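Preltetus Assembly Operations
22/01/2018
A short thread on the automation of small-parts work at our Primine site, and what it means for the people employed there. (1/6) 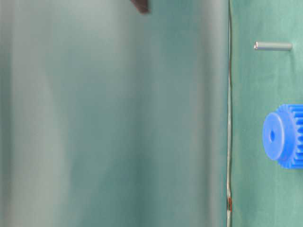 The gear cell now takes over the most repetitive step on the line: fitting a pin to a gear. Assemblers did this by hand for whole shifts, and many reported sore wrists. The parts are small and plain - a slender metal pin, a blue plastic spur gear with a bore through its hub - and the cell is set up for this pair only. (2/6)

No position has been removed. The 151 employees on the line keep their grade and their hours. Those who fitted pins will move to inspection, cell setup or final assembly, according to preference where possible. (3/6)

Imtiaz Nanayakkara leads the training. Each assembler learns to stop the cell, clear a jam and restart it before working beside it without supervision. Sessions run until the end of March. (4/6)

Output targets stay at 2000 units per shift during this period. Individual piece counts are no longer recorded at the cell. Supervisors have been informed in writing. (5/6)

Concerns about reassignment, including shift changes, should go to Jarrah Faulkner in the Nandier building, room 100. Written questions are also accepted - please include your line number. (6/6)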